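FOR IMMEDIATE RELEASE

Kornis Kitchen Goods Brings Back the Mug Tree, and I Could Not Be Happier

MERKTON, January. I've been writing the announcements for Kornis for 11 years now, and most of the time I'm telling you about a new lid or a slightly wider drawer tray. (I love those trays. I do.) But this one is special to me, so I hope you'll forgive me for going on a bit. The mug tree is back in our catalog! It goes on sale this month at our Merkton shop, at Antoniadis Housewares on the other side of the river, and by mail order everywhere we ship.

If you grew up in a house like mine you already know what a mug tree is. It's a post with pegs on it, the mugs hang by their handles, and it lives next to the kettle for thirty years until one of the pegs works loose and your uncle glues it back in crooked. We sold them for ages. Then everybody wanted clear counters and closed cabinets, the orders dropped off, and we let the old model go. I was sad about it at the time and said so to anyone who would stand still.

What changed our minds was the mail. Last year we kept getting letters and messages asking if we had any left in the back. We did not have any left in the back. We had one, on my desk, and I wasn't giving it up. After the 200th request we stopped saying "sorry" and started drawing.

WHAT'S NEW ABOUT IT

We named this one the Nadar, and it took us three tries to get a version we all liked. The first had a square base and looked like something you'd tie a boat to. The second was lovely but so tall it wouldn't go under a standard wall cabinet, and I found that out by carrying it home on the bus and trying it in my own kitchen. The third is the one we're selling.

It's a light wooden post on a round black base. The pegs come out at different heights and in different directions, and they all tip upward, so a mug slides back toward the post and stays there. I've hung everything I own on mine, including a beer stein somebody brought me back from vacation and a tiny espresso cup that looks ridiculous all by itself, and I haven't lost one yet.

The spacing got the most arguing. Old mug trees put the pegs in tidy pairs, straight across from each other, and that's fine when all your mugs match. Mine don't. I have a couple of big soup mugs, a pile of ordinary ones and one with a handle so small I can only get two fingers through it. On the Nadar the pegs are staggered, so a fat mug up top doesn't bump the one underneath, and you can usually shuffle things around until they all fit. It's a little like loading a dishwasher, only nicer to look at.

We also went back and forth on the knobs. The tips are rounded so they won't scrape the glaze inside a handle, and so you don't jab yourself reaching past for the sugar. I asked for a fatter knob and got voted down. Having lived with it for a while I'll admit the others were right, because a couple of my handles wouldn't have gone over the one I wanted.

WHY I THINK YOU'LL LIKE HAVING ONE OUT

I know, I know, counter space. I've got a small kitchen too. But think about how often you open that cabinet door for a mug, and how many of those mugs are stacked two high with the good one on the bottom. I used to do the thing where you hold the top mug in one hand and fish for the other and the door swings back on your elbow. Now I just reach over. The coffee's there, the spoon jar's there, the mug's there.

It's also a decent place to let mugs air out after you've washed them. Give them a shake and a quick wipe first and hang them up. If you hang them dripping, the drips run down to the base, and you'll be wiping that instead.

And it makes you choose! I had a frankly silly number of mugs when I brought my sample home. Putting the favorites on the tree meant looking hard at the rest, and a whole box of them went to the break room at work. If you've been meaning to sort out that cabinet, here's your excuse.

One more use I didn't see coming: my desk tree has held headphones, a tape measure, rubber bands and my lunch bag. I wouldn't put that on the box, but it does work.

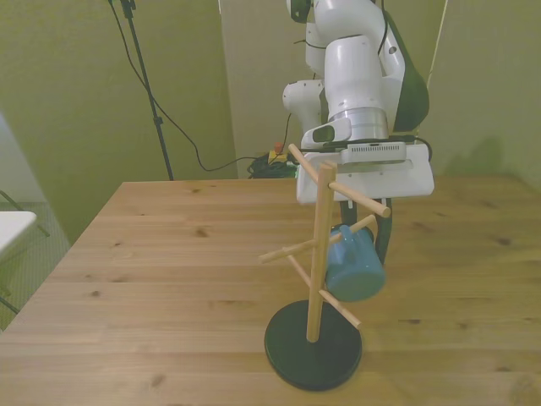 The mug tree with a blue mug on one of its pegs.

CARE AND SETUP

There isn't much to it. The post comes separate from the base and goes on with one big screw, which is in the bag taped inside the carton. Please check the carton before you recycle it! We got several calls about missing screws from the people who tried the early samples, and the screw was in the carton every time.

Wipe the wood with a damp cloth and dry it off. Don't soak it and please don't put it in the dishwasher. If the pegs start to look a bit dull after a year or two, rub in a little food-safe mineral oil with an old T-shirt, leave it overnight and buff off whatever's left. The base only needs a wipe. It does show dust, being black, and if that's going to drive you up the wall then keep a cloth handy.

When you're filling it up, start with the heavy mugs on the low pegs and work your way up, and put them on opposite sides where you can. Set it back from the edge of the counter. If you have a cat who likes to rearrange things, set it back further.

If a peg ever comes loose, call us or write to us before you get the glue out. We'll send you a new one and a little instruction sheet. I wrote the sheet, and I tried hard to keep it to one side of the paper.

THE MUG TREE AMNESTY

We're doing something fun for the launch. All through January, bring your old mug tree into the Merkton shop, in whatever state it's in, and we'll take 3 dollars off a new one. Missing pegs are fine. Crooked pegs are fine. If it's one of ours from the old days, please tell whoever's at the register, because I'd really like to see it and I'll probably come down from the office to have a look.

We'll fix the ones that can be fixed and send them on to the Merkton thrift store, and the ones that can't be saved will go to the scrap bin in the workshop, where they'll get turned into drawer pulls if there's enough good wood in them. If you'd rather have your old one repaired and keep it, we'll do that too, and we won't try to talk you out of it. Leave it at the counter with your phone number on a piece of tape. Repairs usually take a couple of weeks, longer if we have to make a peg in a size we don't stock.

Antoniadis isn't taking trade-ins, as they just don't have the room, but they'll have the new tree on display with mugs on it so you can try the pegs for yourself. I'd suggest bringing your own mug along. They said it's okay, I asked.

WHERE AND WHEN

The first batch is up to 2000 trees. If we run out we'll make more, but there'll be a wait while the wood comes in, and I'd hate for anybody to be told twice that we don't have one in the back.

The Merkton shop opens at 9 a.m. and we'll have coffee on. There'll be a table near the front set up for trying out mugs, and another with our seconds, meaning trees with a knot or a streak in the post that we thought was a bit much for the regular shelf. They hold mugs just the same and they're marked down. I like the streaky ones best myself, so don't be shocked if one has a sold tag on it already.

For mail order, use the form in the winter catalog or the order page on our website. The trees ship flat-ish (the pegs are already in, so it's a funny shaped carton) and we'll email you when yours leaves. Gift wrap is available at the shop only, and I'll warn you that nobody here has figured out a graceful way to do it.

If you run a store and you'd like to carry the Nadar, ask for the trade sheet. Small orders are welcome.

ABOUT KORNIS

Kornis Kitchen Goods makes and sells racks, trays, stands, hooks and other things that hold your other things. Our workshop and our shop share a building in Merkton, so if you hear a saw while you're looking at dish racks, that's us. We repair whatever we've made for as long as we can get the parts, and we like getting your letters, even the ones about lids.

PRESS CONTACT

Write or call the Kornis press desk in Merkton, which is me. I can send samples to anyone writing about kitchens, storage or small homes, and I'm glad to talk about peg spacing for longer than you'd think. Product pictures are available on request. If you need the sample back in the mail to us by a certain date for your own bookkeeping, let me know when you ask and I'll put a return label in the box.

###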